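五月の日記

部室に着いたら四時を過ぎていた。ブレッケ先輩はもう来ていて、ホワイトボードに「931」と大きく書いてある。何の数字かと聞いたら、昨日までに溜まったデモの本数だという。目標は聞かないことにした。聞くと帰りたくなる。

うちの班の課題は「片づけ」である。秋の大会、通称トラールアムホルム杯では、ロボットが散らかった部屋に入って、布と本を所定の場所に戻す。要項にはそう一行で書いてあるのに、その一行のために、我々は四月から人間の手で片づけをしている。ロボットに片づけを教えるために人間が片づけ、終わったらまた散らかす。母が見たら何と言うだろう。自分の部屋の床は三週間見ていない。

今日の割り当ては私が200本。両手にグリッパーを持って、つまむ、運ぶ、放す。やってみると自分の指がいかに優秀だったかよくわかる。二本の爪で布をつまむと、つまんだ場所から先は全部布の自由で、こちらの意見は通らない。最初の32本は、ソルベルグ君に見せたら全部やり直しになった。動きが速すぎるらしい。「盆踊りくらいの速さで」と言われたが、ノルウェー育ちの彼がどこで盆踊りを覚えたのかは謎である。

布はまだいい。問題は本だ。平たいものは爪が入らない。机の端まで滑らせて、はみ出たところを挟むのが我が班の流儀なのだが、左手でやると本が回る。回った本を追いかけると肘が上がる。肘が上がるとソルベルグ君が咳払いをする。
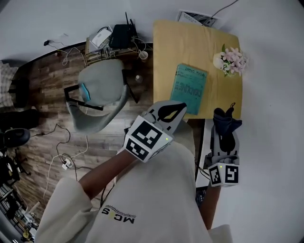
布を先に片づけてから本に行く順番だと、ロボットは布がない部屋で何もしなくなるんじゃないの、とラマイさんが言った。本だけの回も、布だけの回も、どっちもない回も録らないとだめでしょう、と。

全員が黙った。どっちもない回というのは、つまり、何もしないで立っている手本である。私はそれなら得意だと申し出たのだが、意外と難しかった。十秒も経つと手が勝手に何かをつまみに行く。録画を見返したブレッケ先輩に「落ち着きがない」と評された。何もしないことで叱られるのは小学校以来だ。あのときは何かしろと言われたので、話が逆である。

結局、順番は毎回くじで決めることになった。割り箸に「布」「本」「布→本」「本→布」「無」と書いて紙コップに立てる。最先端の模倣学習の裏側がこれだ。「無」を引くと妙に嬉しい。ラマイさんは三回続けて「無」を引いて、悟りを開いたような顔をしていた。

学習のほうは、先週フロスホルム(うちのロボットの名前。命名者は卒業していて文句が言えない)に新しいモデルを入れて試した。布へ手を伸ばす直前に、左手が一度ぴくっと止まる。誰の癖だと犯人捜しになり、録画を並べたら私だった。つまむ前に一瞬迷うのだそうだ。自分の優柔不断が機械に受け継がれるというのは、なかなか味わい深い。子どもができたらこんな気持ちかもしれない。たぶん違う。

七時に解散。今日の私の成績は、使えるのが六本足りず。残りは明日の朝いちばんに録ると約束してしまった。

帰ってから、部屋の床の靴下を拾おうとして、親指と人差し指だけでつまんでいる自分に気づく。しかも盆踊りの速さで。三足目で飽きて、あとは足で寄せておいた。

明日の持ち物。割り箸の予備、肩に貼る湿布、タオル二枚。顧問の先生に部室の鍵の件を聞くこと。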